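讲者备注：一只盒子，一张桌子（七月场，茶歇后第一讲）

开场先别翻页，等大家坐定。今天讲的是桌面，准确点说，是桌面上那只带盖的收纳盒。我知道听起来小得可笑，可我为这个题目兴奋了整整两个月！请大家先想一想自己此刻的办公桌，想三秒，不用说出来。

（停一下，会有人笑。）

先说我自己怎么入坑的。以前在Bimatgate上班，我的桌子是全组有名的，Charito Bautista每次来找我签字都得自己先腾一块地方放文件。后来有一个星期一早上，我把桌上的东西全搬到地板上，一件一件往回拿，拿到第二件就停住了，剩下的我竟然都不太想要回来。那天下午我坐在几乎空着的桌前，效率好得吓人。

第一部分：白盒子，白桌子

为什么我喜欢浅色的盒子配浅色的桌？因为里面的东西会跳出来。颜色鲜一点的小包装往白底上一搁，眼睛不用找。深色抽屉正好反过来，什么都沉在底下，找一包茶能翻半天。这里可以讲Virgilio Barredo的抽屉，他本人同意我讲的，讲到他翻出三年前的感冒药为止，后面的别讲，时间不够。

第二个好处是盒子有边。桌面没有边，东西会一直往外漫；盒子满了就是满了，你得做决定。我特别爱这个时刻，真的，每次都像在玩一个小游戏。

（翻页。让大家看一会儿，不急着开口。）
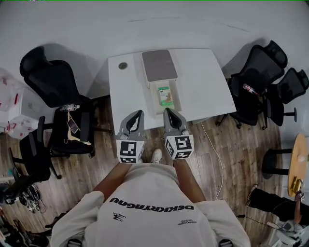 打开的白色收纳盒，盒里一件小包装，灰面的盖子放在桌子远端。

先请大家看盖子。盖子去哪儿了，这是我每次工作坊必问的问题！很多人开了盒就把盖子塞到椅子后面、压到键盘底下，等要盖的时候满屋子找。放在同一张桌上，放远一点，手边的空间留给要干的活，这就够了。

再看桌角那个灰色的圆形走线孔。我对走线孔有一种近乎偏执的喜爱，家里的桌子没有的话，用夹子夹在桌沿也行。右边那根白色细线从桌沿垂下去，拖到了地板上，这种线几乎每间办公室都有。讲到这里可以让听众低头看看自己脚边。

然后是椅子。左边那把黑色网椅的座面上搁着水瓶和手机，这也是我自己的老毛病：桌子清出来了，东西搬到了椅子上。Auður Thorlacius管这叫“搬家式整理”，我觉得这个词太准了。椅子是用来坐的，可它偏偏又平又近，谁忍得住呢？我的办法是在旁边放一张小边几，专门收留水杯、钥匙、手机这些跟着人走的东西。画面右侧就有一张圆的，木头的，黑色底座，大小很舒服。

（如果有人问边几买多大的：能放下一只杯子和一本书即可，别再大了，再大就成了第二张桌子。）

第二部分：现场动手

请前排的朋友上来，每人一只盒子。规则很松：把包里的东西倒出来，挑今天下午还会用到的放进盒子，其余的装回包里。不评比，不拍照，也不用解释为什么带了四支唇膏。Amado Fajardo负责计时和放音乐，音乐别太响，上次在Manalastas那场，后排完全听不见我说话。

做完以后问三个问题，挑两三位回答：
哪样东西你拿起来又放下了？
盒子里还有没有空？
盖子现在在哪儿？（这一句要问得突然一点，效果特别好！）

备用内容，时间多再讲

Cislow那间培训室改造的故事。预算2,000，最后大头花在了盒子和理线带上，一把新椅子都没买。改完之后Birdie Haverford写信来说，大家开始习惯在走之前把桌面还原，连白板笔都回到了原位。信我带了，在文件夹最后一页，可以念第二段。

另外有人一定会问标签要不要贴。我的看法是，敞口的、一眼看得见的不用贴，盖上盖子就看不见的才贴，字写大些，写日常叫法，别写“杂项”。“杂项”盒是会长大的！

收尾：请大家回去以后只动一张桌子，不要动柜子，柜子下次再讲。盒子用完放回门口的推车，盖子一起放。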